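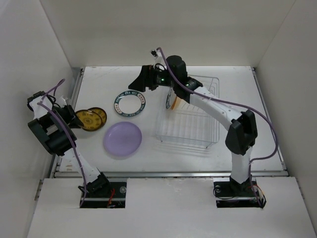 # Galtach Bench Kit - Frequently Asked Questions

Maintained by Robel Seyoum, product support. Corrections go to the same support address as repair requests. Last revised in July.

## Ordering and contents

**What is included in the two-arm kit?**

Two arms with grippers, two base mounts, the enclosure panels, the front panel with both base openings, the aluminum rail set, one power supply per arm, a USB hub, and a bag of fasteners and cable ties. The control computer is not included. Plates, racks and other task objects are not included either; most customers buy them locally.

**Can I order a single arm?**

Yes. The single-arm version ships with the same front panel and a blank cover for the unused opening. A second arm can be added later without replacing the panel. Order the Mekonnen expansion set, which has the arm, mount, supply and harness.

**Is the enclosure required?**

No, but the default camera settings assume white walls and a white tabletop. If you run the arms on an open bench, expect to redo exposure and background calibration. Customers working near windows should keep the enclosure.

## Setup

**How long does assembly take?**

The arms arrive built. Panels, rails and mounts take one person 130 minutes with the supplied drivers. Calibration adds 45 minutes for the pair. Do not calibrate before the front panel is screwed down, as the mounts shift slightly when it is tightened.

**Which way should the gripper cable run?**

Along the outside of the links, tied at each marked point, with a free loop at the gripper and another at the elbow. Too little slack at the gripper is the most common cause of intermittent servo faults. Check it by moving the wrist by hand through its full range with power off. The cable should never go tight.

**The wires beside the base mount are exposed. Is there a cover?**

A snap-on cover is sold separately. The area is left open on the standard kit so the connectors can be reached without removing the mount. Keep liquids away from it.

**What does the green light on the gripper mean?**

Steady green: the gripper board has power and is communicating. Blinking green: power, no communication. No light: check the connector at the base first, then the one at the elbow.

## Tasks

**Can the arms load a dish rack?**

Yes. Plate loading is one of the tasks in the Drirnulance starter set, which comes with the kit license. The set has 200 recorded demonstrations using a wire rack and mixed plates. It is a starting point. Plan to record your own runs with your own dishes before you judge the results.

**What kinds of plates work best?**

Light plastic plates with a raised rim. The jaws need an edge to get under, and a rim lifts that edge off the table. Flat-rimmed plates can be picked up but need a slower approach. Heavy stoneware is outside the rated load at full reach.

**Do overlapping plates cause trouble?**

Sometimes. The upper plate has to be taken first, and the lower one may slide while that happens. Include overlapping starts in your recordings if you expect them in use.

**My plates are white and the table is white. Will the cameras find them?**

Usually, from the shadow at the rim. A colored or patterned rim is easier. Very shiny plates are the harder case - turn down the overhead light before changing anything in software.

**Does a clear rack work?**

It works, with more care. Thin clear wires are hard to see from a fixed camera, so placement depends on the rack being where the policy expects it. Fix it to the table with the removable putty in the fastener bag, or mark its corners with tape.

**Can this kit wash dishes?**

No. Nothing forward of the base mounts is sealed. Use dry dishes only.

## Safety and service

**Will the arms hit each other?**

The controller checks for arm-to-arm contact and stops both arms when the margin is crossed. It does not know about objects you place on the table, including the rack. Keep hands outside the enclosure while the arms are powered.

**What does the warranty cover?**

Servos, boards and harnesses for 2 years. Gripper jaws are wear parts and are not covered. Scuffs on the tabletop are normal and are not covered.

**Who handles repairs?**

Wolitik does bench repairs for all regions. Request a return number before shipping anything. For questions on calibration files or custom jaws, ask for Abenezer Hailu and attach the log folder from the control computer.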